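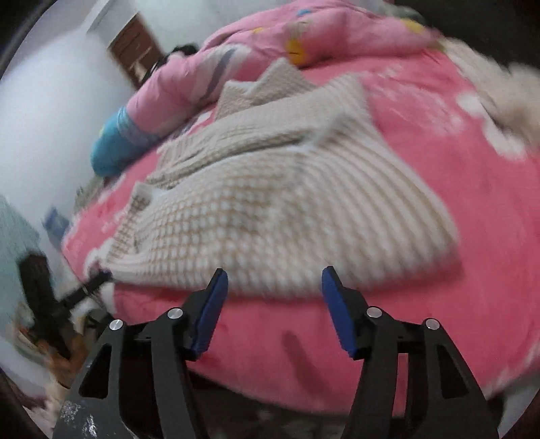
Waffle knit in cream and beige on a pink sheet.

Do I need a special wool wash?
Probably not. Caltesen charges more for its bottle and I can't tell the difference. A small squirt of plain dish soap has done my jumpers for years.

Will it shrink at 30 degrees?
The label says no. I've read a lot of labels. Wash it cool and skip the dryer, whatever colour the dial is.

Do cedar balls keep moths away?
So the people selling cedar balls tell me. Clean woollens in a sealed bag did better in my cupboard last June.

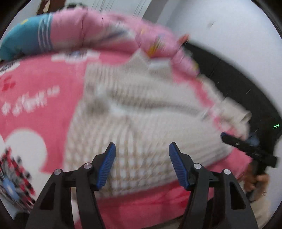 CATEGORY: DRYING AND STORAGE

Can I hang a wet knit?
Only if you want longer sleeves. Dry it flat on a towel.

Are vacuum bags worth it?
For doonas, maybe. Knits come out creased and need a day to recover.

Who answers these?
Constanza Toledo. I take no freebies.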